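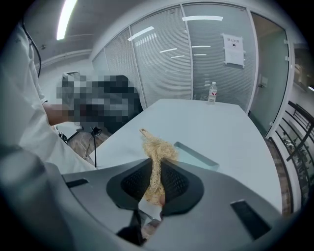
Rinutitz 纤维词表 说明

最后更新 2025年9月8日

植物纤维、绳、编织相关的中文叫法，整理成表。先放出来，文档后面再补。

内容
主表 2953 条，一行一个叫法。另有 894 条待核，单独放在 pending.csv，别直接拿去用。
三个文件：terms.csv，pending.csv，sources.csv。UTF-8，逗号分隔，没有 BOM。Excel 直接双击会乱码，走“数据-导入”。

字段
id 编号，不连续，删过的不补
term 叫法，简体
alt 别名，多个用竖线隔开
plant 植物来源，不确定就空着
part 取用部位：茎皮、叶、果实、种毛、其他
use 用途，自由填写，很乱
region 地区，只到省
src 对应 sources.csv 里的编号

来源
旧的农产品手册、供销社目录，还有 Padar 那批口述记录的转写。口述部份方言多，字是按音写的，同一个词可能有两三种写法，目前没合并。Rivadeneira 的清单只取了和绳索有关的，其余没录。

已知问题
“麻”太笼统。黄麻、苎麻、大麻、亚麻、剑麻在老资料里经常只写一个“麻”字，能从上下文判断的判断了，判断不了的 plant 留空。不要拿空值当黄麻。
丝瓜络归在“果实”，有人提过应该单列，还没定。
棕和棕榈混用，没统一。椰棕另算。
地区字段南方多北方少，做统计的话要小心，不代表实际分布。
alt 里有少量重复，脚本去重的时候漏了，下一版再修。
use 里“刷洗”“洗刷”“洗涮”都有，自己归并吧。

怎么用
查词、做检索同义词、给标本或藏品写标签，都行。不适合当植物学名依据，这里没有学名，以后也不打算加。
分词词典用的话只取 term 和 alt 两列，单字条目建议先去掉，不然误切很多。

版本
0.3 加 region，改了分隔符（之前用分号，和正文冲突）
0.2 拆出 pending
0.1 一月份的初稿，只在 Fullport 内部传过，字段名不一样，别和现在的混着用

计划
下一版争取主表到 4000 条，主要靠清 pending 和补北方的叫法。时间不定。编结手法的词（搓、捻、绞、辫之类）可能另开一张表，放一起太杂了。

许可
词表 CC BY 4.0，注明 Rinutitz 纤维词表和版本号既可。口述转写的原文不公开，不要来要。

勘误
提 issue，写 id、现在的写法、建议的写法、出处。没出处的先进 pending。一次改很多条的话直接发 csv，列顺序别动。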